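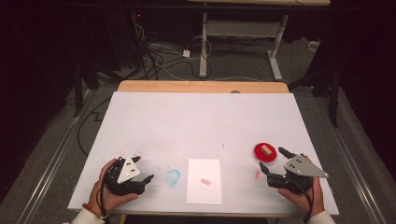
7/28/22

Dye lot 481, madder on the Stinard wool. Simmered the mordant for 2 hours, then let the skeins sit in the pot overnight. Used 100 g of fiber and 30 g of ground root, same as the January batch.

Color is closer to brick than I wanted. Rosemarie Fröhlich thinks the bath got too hot near the end – the thermometer was reading low again. Need to check it against the Festis one before the next lot.
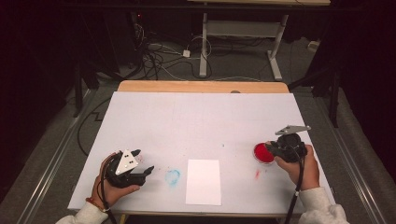

Second skein went in after the first came out and took up much less color, a soft peach. Keep it, label it 481B. Grendora samples still need a wash test with the neutral soap.

To do: order more alum, ask Nyarko if the root can be had whole, rinse the strainer cloths. Next lot stays under a simmer the whole way.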